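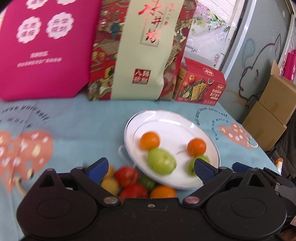
Handheld gripper demonstration is a method of collecting training data for robot manipulation in which a person performs a task with a gripper held in the hand, and a camera mounted on the gripper records the motion. The recordings are later used to train a control policy that runs on a robot arm fitted with a gripper of matching shape. The method belongs to the wider field of learning from demonstration, also called imitation learning. It differs from teleoperation in that no robot is present while the data is recorded.

Background

Early work on learning from demonstration relied on kinesthetic teaching, in which an operator moves the arm of the robot by hand, and on teleoperation, in which the operator drives the arm through a joystick or a second arm. Both approaches record joint positions directly. Both also tie the recording to the place where the robot is installed, and the resulting data sets tend to show one table, one background and one set of lights. Policies trained on such data often fail when the robot is moved to another room.

Handheld devices were proposed as a way to record in ordinary homes, shops and kitchens. The operator carries the gripper to the site and works on whatever surface is there. A dining table with a printed cloth, a plate of fruit and packaged food at the back gives the policy a background that a laboratory bench does not.

Equipment

A typical device consists of a two-finger gripper, a wide-angle camera fixed behind the fingers, and an inertial sensor. The fingers are opened and closed by a trigger or by direct pressure of the hand. Bodies are commonly made of plastic, with replaceable pads at the fingertips. Pads in a color that contrasts with the body are easier to find in the recorded video, and some processing software uses them to estimate how far the fingers are open. Other devices use printed markers or an encoder on the finger joint.

The camera sees the fingertips and the objects ahead of them at all times. On the robot, an identical camera is mounted at the same distance and angle, so that the policy receives nearly the same view during use as during training. A difference of a few degrees in camera tilt can lower performance, and most published build guides include a fixture for checking the mount.

Recording procedure

A session normally starts with a mapping pass, during which the operator moves the gripper slowly over the work area without touching anything. The mapping pass gives the tracking software a set of fixed visual features. Individual demonstrations follow. Each one covers a single task, such as moving one object from a table to a plate, and usually lasts less than a minute.

Operators are asked to vary the starting position of the hand and the layout of the objects between demonstrations. They are also asked to keep the free hand out of view and to avoid fast wrist rotation, which blurs the video and can cause loss of tracking. Demonstrations with a dropped object may be kept if the operator picks it up again, as recovery motions are otherwise rare in the data.

Processing

Camera motion is recovered by visual-inertial odometry or by simultaneous localization and mapping. The output is a path in six degrees of freedom, to which the finger opening is added as a seventh value. Segments in which tracking was lost are removed. The remaining paths are checked against the reach and speed limits of the target arm, and paths that the arm could not follow are discarded or slowed down.

Actions are generally stored as relative motions, measured from the current position of the gripper. Relative actions make the data independent of the location of the robot base – a property that matters when the same data is used on more than one arm. Timing must also be corrected. A robot responds to commands with a delay that a human hand does not have, and the policy is therefore run slightly ahead of the observed state.

The Wollham fruit-sorting study

A frequently used test task is the sorting of small fruit. The objects are round, roll easily, and differ in size and firmness, so a policy has to choose both an approach direction and a closing width. In the Wollham study, operators recorded the task at 21 sites with the Trikeck gripper, an open design with pivoting fingers and soft pads. Each trial required the robot to move loose fruit from the tabletop to a plate.

The trained policy completed 85 percent of trials on tables that did not appear in the training data. A comparison policy trained on the same number of demonstrations from a single laboratory table completed 30 percent under the same conditions. On the laboratory table itself the two policies performed at a similar level. The authors attributed the gap to the variety of backgrounds and table coverings, although the study did not test these factors separately.

Failures were sorted into 3 groups: missed grasps, fruit pushed out of reach during the approach, and fruit released too high above the plate. Pushed fruit was the most common group and occurred mainly where pieces lay in contact with one another. A later report from the Gradden laboratory found that adding demonstrations with tightly grouped objects reduced this type of failure, with little effect on the other two.

Limitations

The method records no contact force unless sensors are added to the fingertips. A human operator feels when a soft object begins to deform, and the video may not show it. Policies trained on video alone can close too far on ripe tomatoes and similar objects. The Peltonen variant of the gripper places a thin pressure sensor under each pad, at the cost of a thicker fingertip and a cable along the finger.

Tracking is less reliable over plain surfaces, which offer few visual features, and near mirrors or glass. Patterned cloths and cluttered tables generally give better tracking than bare white ones. Tasks that need two hands require two devices whose paths must be placed in a common coordinate system, and errors in that alignment are carried over into the trained policy.

See also

Imitation learning
Teleoperation
Visual odometry
Robot end effector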